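My laptop won't stop opening a "Ziruteo" search page, even after I took it off

**Dolores Fitzsimmons** wrote:

Hi all, long time reader, first time I've been desperate enough to post. My laptop runs Windows, it's a few years old, and up until March it was a perfectly nice machine. Then I went looking for a free program to turn my scanned recipes into one big file. I found one called Pludov. I downloaded it, I clicked Next a bunch of times (I know, I know) and the recipes came out fine, so I was pretty pleased with myself for one evening.

The next morning I opened my browser and my home page was gone. In its place was something called Ziruteo, with a big search box and a lot of ads for shoes. I set my home page back and it held until I restarted. Then there was Ziruteo again, shoes and all. I've changed it back so many times now that I could do it in my sleep!

So here is everything I've tried, so you don't have to ask me:

- I uninstalled Pludov from the apps list. There was a second thing in the list installed the same day, Morais Helper, so I uninstalled that too.
- I ran the full scan with the antivirus that came with Windows. It took most of the afternoon and said everything was fine.
- I ran a second scanner my nephew told me to get. That one said it found 810 items. I about fell off my chair. I pressed the button to remove them, it did, and I restarted, and you can guess what came up.
- I reset the browser. Lost all my saved tabs, still got Ziruteo.
- I unplugged the laptop and left it off overnight. I don't know what I thought that would do.

The part that's driving me up the wall is that it looks clean. Nothing in the apps list, nothing in the extensions page, both scanners happy, and then five minutes after I sign in a black window flashes up for a split second and goes away. After that the home page is changed. I tried to get a picture of the black window and I'm not fast enough.

Also, there's a message at the bottom of the browser settings that says "Managed by your organization." I don't have an organization! I'm retired! Is somebody in my computer?

I do my banking on this thing, so I've been using my sister's tablet for that and it's a pain for both of us. My nephew says to wipe the whole laptop and start over. I've got years of photos and the recipes and a genealogy file on there and I really don't want to do that if there's another way. Any help would be so appreciated, and please use small words.

---

**Kayode Akpan** wrote:

Just wipe it. Seriously, once something like that is in there you can never trust the computer again. I had one a couple years back and I spent two weeks chasing it with every cleaner there is, and in the end I reinstalled Windows in one evening and felt silly for having waited. Copy your photos to an external drive first.

Or get a different browser, that might do it too.

---

**Omolara Effiong** wrote:

Hi Dolores! Don't wipe anything yet. Kayode's way works, and you may still end up there, but what you're describing sounds a lot like something I cleaned off my mother-in-law's desktop last winter, and hers came off in about the time it takes to drink a pot of coffee. Let me walk you through what I did. Read it all the way down once before you touch anything.

First, the 810 items. Please don't lose sleep over that number. A lot of those scanners count every cookie and every leftover scrap as an "item," so a big total can be mostly crumbs. If yours gave you a log, have a look at the names in it. The ones I'd care about are anything that says Morais or Ziruteo and any path with the word Tasks in it.

Second, "Managed by your organization." It scared me too the first time I saw it. All it means is that some setting in the browser is being forced from outside the browser. Companies use it for their office computers, and so does junk like this. It's also why your reset didn't stick. You were resetting the browser, and then the forced setting walked right back in over the top of it.

And third, the little black window. That's your best clue! Something is being run on a schedule when you sign in. The apps list doesn't show scheduled jobs and the extensions page doesn't either, so it makes sense that everything looks clean to you.

Okay, so:

1. Copy your photos, recipes and genealogy file onto an external drive or a thumb drive, then unplug the drive and put it somewhere else. Just the files, no programs. And please don't copy the Pludov installer if it's still sitting in your Downloads folder. Delete that one.
2. Turn off your Wi-Fi.
3. Press the Start button, type **Task Scheduler** and open it. On the left click where it says Task Scheduler Library. You'll get a list in the middle.
4. Go down the list slowly. Click each one and look at the Actions tab underneath, where it tells you what program gets run. You're looking for something pointing into a folder called AppData, or anything with powershell or cmd and a long line of gibberish after it. My mother-in-law's had a very respectable name, something like "Update Service Core," so don't go by the name.
5. Before you delete anything, write down the full path from the Actions tab. Then right-click the task and pick **Disable**. Disable only, for now. If you got the wrong one you can switch it back on.
6. Restart, still with Wi-Fi off. Sign in and wait. You said five minutes, so give it fifteen. If you don't see the black window, you've got your culprit, and you can go back and delete the task and the folder you wrote down.

Now for the forced setting. Open the browser and type the word policy in the address bar with the browser's own prefix, so chrome://policy or edge://policy depending on which you use. It'll show a list of whatever's being forced. If you see Ziruteo in there, that's the piece that has to come out of the registry, and this is where I'd like you to stop and come back and post what it says. I don't want to give you a registry line to delete without seeing it first. It's easy to take out too much in there and I've done it myself (my own laptop, thank goodness, and I had to reinstall my printer three times).

As to whether somebody is in your computer: I can't tell you for certain from here. Home page hijackers are mostly in it for the ad money. But you did the right thing taking your banking elsewhere. Once it's clean, change your bank and email passwords, and do it from your sister's tablet, before you sign in to either one on the laptop. Turn on the code-to-your-phone thing if your bank has it.

One more question for you. When you uninstalled Morais Helper, did it pop up a web page asking why you were leaving? On the one I dealt with, that page had a friendly green button, and pressing it put the whole thing back. If you pressed something like that, no shame, just tell me, because then we're looking for two tasks.

---

**Dolores Fitzsimmons** wrote:

Omolara, I could kiss you. Yes there was a page, and yes I pressed the button, it said "Finish" so I finished!

I found two tasks. One was called Plorna Sync 3751 and the other was just a row of letters. Both of them pointed at the same folder in AppData. I disabled both, restarted, and sat there with a kitchen timer for 18 minutes like I was doing eggs. No black window.

The home page is still Ziruteo though. I did the policy thing and there are 2 lines in the list. One is called HomepageLocation and it has the Ziruteo address next to it. The other is ExtensionInstallForcelist and it's a long string of letters. I've written it all out on paper and I'm not touching a thing until I hear from you.

Kayode, thank you too, I've copied all my files to a drive and it's in the hall closet.

---

**Omolara Effiong** wrote:

Those 2 lines are it! The second one is an extension being forced on you, and it can be hidden well enough that you'd scroll right past it on the extensions page.

Here's the careful version. Press Start, type **regedit**, and say yes when it asks. Before anything else, click File, then Export, pick "All" at the bottom, and save it to the desktop with a name you'll remember. That's your undo.

Then use the folders on the left to get to HKEY_LOCAL_MACHINE, then SOFTWARE, then Policies, and look for your browser's company name (Google or Microsoft) and open that. Under Google there'll be a Chrome folder, and under Microsoft there'll be an Edge one. Click that folder and you should see HomepageLocation on the right with the Ziruteo address. Right-click it, Delete. Then look for a subfolder called ExtensionInstallForcelist, check the string matches what you've got on paper, and delete that entry. Leave everything else in there alone. If it isn't in that spot, look in the same place under HKEY_CURRENT_USER.

Close it, restart, go back to the policy page. It should be empty. Then set your home page one last time, delete the two tasks and the AppData folder, and turn your Wi-Fi back on. Run one more scan after that just for peace of mind.

If the lines come back after a restart, there's a third thing running and I'd say go with Kayode's plan. No point spending your whole spring on it.

---

**Dolores Fitzsimmons** wrote:

It's gone. I've restarted four times. I have my own home page and no shoes. Passwords changed from the tablet, and my sister has her tablet back as of supper time. Thank you, thank you. I'm getting my recipe program from somewhere else, if anyone has a good one I'm all ears.

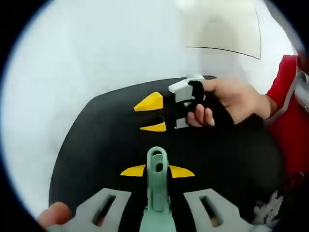 *Black pad with yellow triangles and a green clip*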